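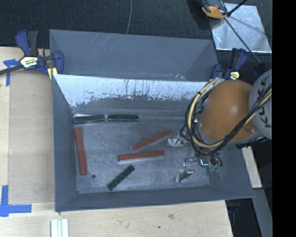 Bin cell, KUKA arm over the bin, six bars in.

Bin picking cell – walkround checklist, with my comments

I've rewritten this one from scratch. The old sheet was a column of tick boxes and a signature line, and I kept finding ticks against things I knew full well hadn't been looked at (some of them were my own ticks, so I'm not throwing stones). This version has fewer boxes and more chat. Answer each line yes, no or n/a, and if it's a no, write what you found and tell me or Wajid Swati before the arm goes into auto.

Sheet number is 1422. Please stop writing it as 1421, that's the pallet cell and it's a completely different animal.

Do it at the start of a session, again after any change to the bin or gripper, and again if you come back from lunch and someone else has been in there. It takes me 21 minutes if I don't stop to fiddle. I always stop to fiddle.

PART A – BEFORE YOU GO NEAR IT

A1. Controller in manual reduced speed, key out and in your pocket.
Comment: In your pocket. Hanging on the hook next to the pendant doesn't count, however handy it is.

A2. Emergency stops tested, pendant and fence post both.
Comment: Press, check the drives drop, release, reset, do the next one. If you press both together you've only proved that one of them works and you don't know which.

A3. Gate interlock stops the arm when the gate opens.
Comment: Open it slowly as well as briskly. We had one switch at the Fleterard site that was fine with a good yank and useless if you eased the gate open like a polite person.

A4. You know who else is in the area and they know you're about to start.
Comment: Say it out loud. I feel daft every single time and I still do it.

PART B – THE BIN AND HOW IT'S HELD

B1. Bin is seated on the wood and doesn't rock when you press the corners.
Comment: Lean on each corner with the heel of your hand. Any movement at all and it's a no. The vision software (Firero, on this cell) has a stored position for the bin walls, and it will believe that position right up to the moment the fingers meet the metal.

B2. Bar clamps at the rear corners are tight and the jaws are flat on the metal.
Comment: Squeeze, then give each one a wiggle. These are ordinary workshop bar clamps, blue and black, and I'm perfectly happy with them for a trial set-up as long as they're checked every session. They aren't a permanent fixing! If a job is going to run longer than the trial period, we bolt the bin down and take the clamps out altogether. That's in our own rules and I'd like us to stick to it.

B3. Any wood packing under a jaw is whole and sitting square.
Comment: There's a bit of pale wood under the blue jaw on the left clamp. Packing like that crushes over time and the clamp goes slack without anyone touching it. Look for splits. If you change it, re-tighten and go back to B1.

B4. Clamp bars and handles are outside the arm's path.
Comment: This is my biggest grumble with clamps. The bar on the left one reaches well out over the table, and the right one sits behind the orange housing when the arm is over the bin, with its handle angled up. Jog the arm slowly through its approach and watch the clamps, not the gripper. Everyone watches the gripper. Then ask whether the clamps are in the collision model at their real size – Kiltska drew theirs as neat little cubes and spent a morning wondering about the scratches.

B5. Bin lines up with the tape marks on the table.
Comment: Blue tape, two corner sort of shapes on the left-hand side of the wood. Tape is a quick check and that's all it is. It lifts and it creeps, and somebody will peel a bit off to label their sandwiches. If the tape and the taught position disagree, trust neither and re-measure.

B6. Inside of the bin has no sharp edges, loose flakes or new dents.
Comment: Gloves on for this one, please. The floor is scuffed and dull, and I don't mind that. The bare band towards the back is another matter, bright metal with flaky patches and dark streaks. Two worries there. One is your fingers, the other is that shiny metal plays merry hell with a depth camera. Run the wall detection check with the bin empty and keep the result with the sheet so we can compare next time.

B7. Hole in the bin floor is clear.
Comment: A small round one. Make sure nothing's poking up through it and that a bar end can't catch.

PART C – THE PARTS

C1. Only the bars on the job list are in the bin.
Comment: Green and reddish-brown for this job, three of each. If you find a seventh of anything, out it comes. No pens, no offcuts, no Allen keys. (Yes, it was mine. I've said sorry.)

C2. Bars are lying on the floor of the bin and not propped up the sides.
Comment: The sides slope, so a bar can ride up and rest on one. The picker will cope with some of that later, but for the first picks of a session I want them down flat.

C3. Awkward positions have been tried at low speed.
Comment: My two least favourites are a bar lying close to a wall and a pair sitting end to end with only a small gap between them. We had both this time, a red one by the left wall and two greens along the back edge. Do these in reduced speed with your thumb on the enabling switch. What you want to see is the arm either picking cleanly or refusing. Refusing is a pass! I'd much sooner have a cell that shrugs and asks for help than one that has a go.

C4. You have not reached in to straighten anything with the arm over the bin.
Comment: I know it's only a nudge. Back the arm off, gate procedure, then nudge. No exceptions, me included.

PART D – ARM AND GRIPPER

D1. Fingers are straight, tight and free of burrs.
Comment: Metal fingers on a metal bin, so the tips take the punishment. Run a cloth along them, if it snags then you've got a burr. Check the small linkage parts behind the fingers too and look for play.

D2. Gripper opens and closes fully, and holds when the air is cut.
Comment: Close it on a spare bar a hand's width over the floor, shut off the supply, and wait for the kettle, metaphorically speaking. The bar should stay put. If it drops, stop there and ring Wajid.

D3. Cables and hoses don't snag, rub or go tight anywhere in the working range.
Comment: There's a thick loop of black and pale yellow running round the orange housing and up towards the grey joint cover, and some of it crosses the lettering on the cover. Loops like that are fine in one pose and horrible in another. Turn the wrist right through the range the job uses, 4 poses minimum, and look at the loop in each. I'm looking for rub marks and for any slack that could swing down and hook on the rim of the bin.

D4. Fittings are finger tight plus whatever the fitting sheet says, no hissing.
Comment: Listen with the radio off. The small green ones tucked under the curled black tubes are a pain to get at, so people skip them. Please don't skip them.

D5. Payload and tool data on the controller match this gripper.
Comment: Read the numbers off the screen and compare them with the card. If the Amato gripper has been on and off since the last session, assume the data is wrong until you've seen it with your own eyes.

PART E – ROUND ABOUT

E1. Trailing cables are out of the way of feet and arm.
Comment: There's a thin grey one coming down over the floor covering to the back edge of the bin. I've marked it as a no. It wants clipping down properly, well clear of the clamps.

E2. Nothing loose on the wood or within reach of the arm.
Comment: I've put a question mark here for the short grooved profile standing at the front. If it's meant to be there, fix it and add it to the model. If it isn't, back on the rack with it.

E3. Plates, rods and brackets beyond the bin are secure.
Comment: Give them a push. Anything that has been bumped gets written down, even if it looks fine.

PART F – LETTING IT RUN

F1. First 7 cycles at reduced speed with one person watching and doing nothing else.
Comment: Nothing else means no phone. It's dull, I know.

F2. Speed stepped up in stages, with a stop and a look between each.

F3. Faults written down with the time, including the ones that cleared on reset.
Comment: Especially those! A fault that clears itself in December is the one that has us all in on a freezing morning in the new year.

RESULT THIS TIME
Two things held back, E1 (clip the cable) and E2 (fix or remove the profile). B6 accepted with a note to watch the flaky band. Manual mode only until E1 and E2 are closed, and Wajid has the key.

If you think a line is silly, or I've missed something, scribble on the sheet and leave it in the tray. I do read them.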